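How to Gather Good Two-Arm Demonstrations on Small, Fiddly Objects

19 Dec 2018
7 min read
31 shares | 3 comments

If you've read my earlier posts, you know the learning code is the part everybody wants to talk about. I love that part too! But the best jump in results I ever got came from slowing down and recording better examples. Same network, same training time, much better data. So this one is all about the recording side: two arms, a tabletop, a person steering, and a pile of little office and hardware bits.

The project is called Akum, and it lives on a bench at our shop in Plollerbridge. The goal is 100 clean demonstrations per task before we train anything, and 1,000 across all tasks by March. You can follow along with far fewer. Even 31 good ones will teach you a lot about what your setup can and can't learn.

Step 1: Pick objects that make you a little nervous

Big soft blocks are fun for a first afternoon, but they hide every problem you have. Go small. Go shiny. Staplers are terrific because they're white on top with chrome underneath, and they stay put if you bump them lightly. Then add thin pieces of metal or clear plastic, the kind of thing you'd drop yourself if you weren't paying attention.

When you practice, try a fingertip pinch first. With long tapered fingers you want the very ends to close on the part, so the rest of the hand stays up out of the way. Come in slowly and watch the wrist view. On a glossy tabletop you also get a reflection of the fingers coming up to meet you, and I've grown fond of using it as a height gauge. As the fingers get closer to the table, the gap between each tip and its reflection shrinks.
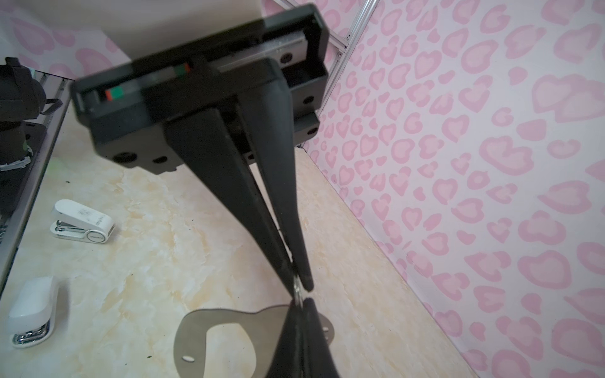 Step 2: Build walls, and make them busy

Your cameras will happily record whatever is going on behind the robot. Coats, chairs, you walking past with a sandwich. A policy trained on that can latch onto the wrong things, and it's maddening to track down later.

We bolted up a simple frame from aluminum extrusion and closed in the back and both sides. Then we papered the walls. Plain white works fine as a starting point, but I'm a big believer in changing the background between batches so the model can't lean on it. We keep several papers on hand. The pink leopard print is my favorite by a mile, and yes, it's loud. That's a good thing! If the arms can do their job in front of that, a gray wall isn't going to bother them.

A few notes on the build:

- Pull the paper flat into the corners. Loose paper ripples when the air kicks on, and the ripple ends up in your recordings.
- Fix both arms to one shared rail at the front. If they're on separate bases, sooner or later one gets nudged and your distances change.
- Tie the cable conduit along each arm, but leave a generous loop at the joints. Move every joint to its limit before you tighten the last tie.
- Write down which paper is up. We use a plain text file named Pleredar (long story) with one line per batch.

Step 3: Practice the handoff before you record it

Two-arm work is where this gets really exciting, and also where most of my early recordings went in the trash. The trouble is timing. One hand lets go before the other has a real grip, and the part drops.

Bring the grippers toward each other over the middle of the table, both facing in. Keep them low. A short fall onto the table usually leaves the part where you can reach it, and a tall one sends it behind the elbow. Close the receiving hand, wait a full beat, then open the giving hand.

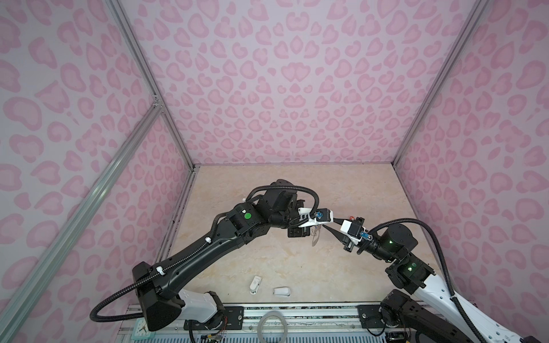

Do that ten or so times with the recorder off. You'll feel your hands settle down, and the motion gets smoother without you trying. I also like to have both arms begin from the same rest pose every time, at least for the first batch. Once the model can handle that, start varying the rest pose on purpose.

Clear plastic deserves its own warning. It can all but vanish in the overhead view, so check the wrist cameras before you commit to a session with it. If you can't find the part in any view, the model can't either, and you should change the lighting or swap the part.

Step 4: Hold two things at once

Now for the good stuff. Give each arm its own piece and bring the two together. Pairing something thin with something flat works well: the flat piece gives you a target, and the thin one makes you aim.

Decide ahead of time which arm moves and which one holds still. We call this the Hollenstein rule around the shop, after the first rig we tried it on. When both arms chase each other, the recording turns into a lot of wobbling, and the model learns the wobble beautifully. Park one arm, line up the other, pause, then close the last bit of distance in a single slow move.

Leave a few extra objects lying on the table while you do it. Real tables have stuff on them, and you want the arms to get used to ignoring what they don't need. Shuffle those extras between takes. 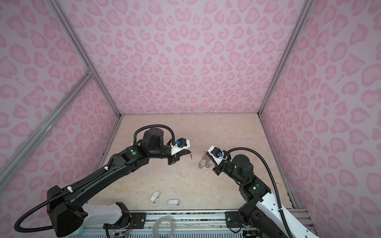
Step 5: Sort the takes the same day

Watch everything back while you still remember it. I sort into 3 folders:

- Keep: finished the task, no long stalls.
- Maybe: finished, but with a fumble and a recovery in the middle.
- Toss: bad grip, dropped part with no recovery, or a camera that quit.

Don't be too quick to empty the Maybe folder. A clean recovery is a wonderful thing to have in your data -- it shows the arm how to get back on track after a poor grasp. I mix a few of them into every training set and keep the sloppiest ones out.

Check that all the camera streams start and end together, too. A short lag in one view is easy to miss at normal speed. Step through frame by frame at the moment a gripper closes and compare the views side by side.

Then change the wallpaper, move the staplers, and go record the next batch. If you try this on your own bench, leave a comment with the smallest part you managed to hand over. I'd love to hear!

3 comments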